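Notes from the Kitchen Table: Rice for One, Rice for Many

Last month I asked you to write to me about rice, and I expected five or six letters. I received 69. Some were three lines long and one was eleven pages, with a drawing. I have read all of them, most of them in the evening after my daughter was asleep, and I want to thank everybody who took the trouble. I could not answer each one by hand, so please accept this item as my answer.

The question I had asked was simple. How do you cook rice when you are alone, and how do you cook it when the house is full? I asked because I moved from a family of seven to a flat in Belach where I was the only person, and in the first winter I did not once make rice that I would offer to a guest. The quantity was small and the pot was large. The bottom burned and the top was hard. I thought that I had forgotten something my mother taught me, but she had taught me to cook for seven, and for seven it still worked very well when I went home.

Many of you had the same experience. A reader in the Lau district wrote that she solved it by buying the smallest pot in the shop, one that her husband believed was for melting butter. Another cooks for four every time and freezes the rest in flat bags, which he presses with his hand until they are as thin as a book. I tried this and it is a good method. The thin bag warms quickly and the rice does not become wet in the middle. Please cool the rice fast before you freeze it, and do not leave it in the warm pot until bedtime. I was careless with this for years.

On washing there is no peace between you. Some wash once, some wash until the water is clear, and one gentleman does not wash at all and asks me to respect it. I wash three times. My grandmother kept the first water for her plants, and I do the same with the two pots on my balcony, although I cannot say that they are grateful.

The longest part of the letters concerned water. The old rule of the finger, where you rest the tip on the rice and fill to the first joint, had many defenders. I was also a defender until Lok-yiu Hsieh wrote to me. She ran the canteen of a language school in Wikidport for many years and she has thought about this more than I have. She explained that the finger works in a narrow pot and fails in a wide one, as a wide pot loses more steam and has more water standing over the same rice. She weighs both things on a scale, always in the same pot, and writes the result on a piece of tape on the lid. I have now a piece of tape on my lid also. It looks ugly and the rice is better.

She added something I had not considered, that old rice is thirstier than new rice. If you open a fresh bag and your usual measure gives you something sticky, the fault may be in your habit and you should take away a spoon or two of water. She buys the Pema long grain in the big sack and she makes the correction each time a new sack is opened. 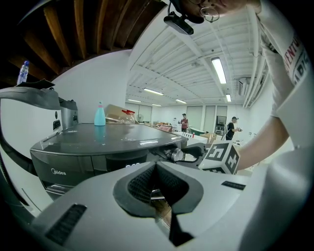 A Midea appliance with a knob at the side and small white digits on the front.

Several letters came from people who no longer use a pot on the stove, and they were a little shy about it, as if I would scold them. I will not. A machine that keeps the time for you is a help to a person who has children, or night shifts, or a bad memory. My only advice is to read the small book that comes with it. I kept mine in a drawer for two years and then learned that the cup in the box was smaller than the cup in my cupboard. All this time I had been adding too little water and blaming the brand of rice.

For a full house the advice was more united. Do not try to cook a mountain in one pot. Two medium pots are easier than one enormous one, and if the first is finished early you can wrap it in a towel and put it under a blanket. A family in Belach does this at every New Year, and their children are told not to sit on that end of the sofa. Let the rice rest ten minutes with the lid on before you touch it, then turn it gently with a wet wooden spoon, from the side to the middle.

There was one letter about burned rice which I liked very much. The writer's father ate only the brown crust, with a little salt and hot tea poured over it, and the whole family believed he did it from kindness, to leave the white rice for them. When he was old he told them that he had always preferred it. Since then I scrape my pot with more respect.

A few practical matters. Our recipe booklet from the autumn has now gone to 1,413 homes, and there are still some copies at the front desk if you did not receive yours. On page 5 there is a mistake in the congee recipe: it should say one part rice to nine parts water, and not one to four. I am sorry to the reader who made it for her mother-in-law.

For the next number I would like to hear about soup that your family eats when somebody is ill. Please send your letter before the last Monday of January. Short ones are welcome, and drawings too.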